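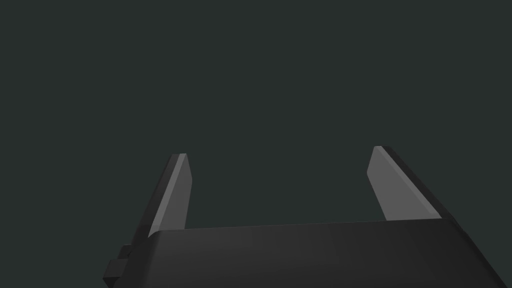

Most of the gripper faults she was called out to, Sunita Rajput told her apprentices, were fingers that had stopped closing square, and she wanted them to check that before they touched a single setting.

Chapter 5
Looking After a Parallel Gripper

A parallel gripper has two fingers that move toward and away from each other along a straight line. The inner face of each finger does the holding. If the two faces don't meet evenly, a part will twist or slip, and the robot program usually gets the blame.

In this chapter we follow the service routine used on the Seltgate packing cell at Tremilness. The cell's log sheet calls for a finger check every 1,000 cycles. On the sheet we'll work from, the check was done at 1,286, and you will be asked to decide whether that matters.

Before you start, open the fingers fully, lock out the cell and release any stored air. Wipe the inner faces with a dry cloth. Look along both of them for scoring, then feel for play at the base of each finger. Write down what you find even when nothing is wrong.

5.1 Checking that the fingers are parallel

You will need a feeler gauge, a torch and roughly 20 minutes.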